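Setting the Small Table: A Conversation With the Head of the Play Library at Trotamholm

The play library at Trotamholm lends toys and household pieces to families and early childhood classrooms across the district. Its catalog lists 3,033 items, of which 71 belong to the pretend kitchen collection. The head of the library met with us in March, while the collection was being reviewed ahead of the spring lending period.

The kitchen collection is the most requested part of the catalog, she said, and it is also the part that needs the most attention. "A puzzle goes out and comes back. A kitchen set goes out as one thing and comes back as several things, and we have to decide whether it is still a set."

The library has moved away from miniature dishes. Plates and mugs of ordinary size are now lent together with soft food, an approach first tried at the Bimgate branch. "Children want the plate their parents use. The food can be a toy. The plate should be a plate."

Color was discussed at length with the branches. Staff at Grastolov favored bright primary dishes, while Bimgate asked for quieter shades. The quieter shades were adopted.
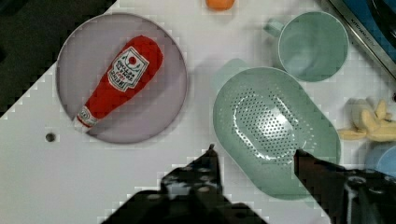 Plush ketchup bottle on a round plate, with a mint-green mug. Kitchen collection, Trotamholm.

Soft toys with printed labels receive particular care. "The label is what the child reads first, even before the child can read," she said. "Once it has worn away, you have a red cushion." Plush pieces are checked on return and retired after 100 loans, whatever their condition.

Storage remains a concern. The Kasten shelving purchased for the main room holds plates well but leaves mugs difficult to reach, and handles have been chipped. A lower unit has been requested.

Asked what families should know before borrowing, she pointed to the loan period of seven days, which may be renewed once at any branch. "Please bring back the ketchup," she added. "We are always short of ketchup."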